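Bin check, grey tote no. 3 – May, 14:20

Wear on the large grey bin, with Dwayne Mbeki.
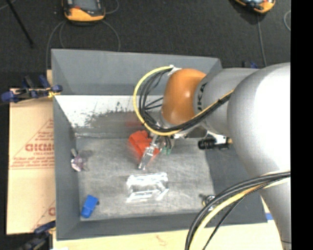
Grey bin from above. Scratches and smears on floor, worn white strip below far wall.

Floor: faint scratches all over, cloudy patches between them. Wiped 2 times with Sireo cleaner, no change. Taking it as surface wear.

White strip: paint scraped back to dark in ragged patches, worst along the lower edge. Repaint or leave bare – ask Afia.

Walls: far panel smooth, no action.

Bin log stands at 1,398 picks. The previous Nastex bin was swapped at 1,815. Next check at 1,600.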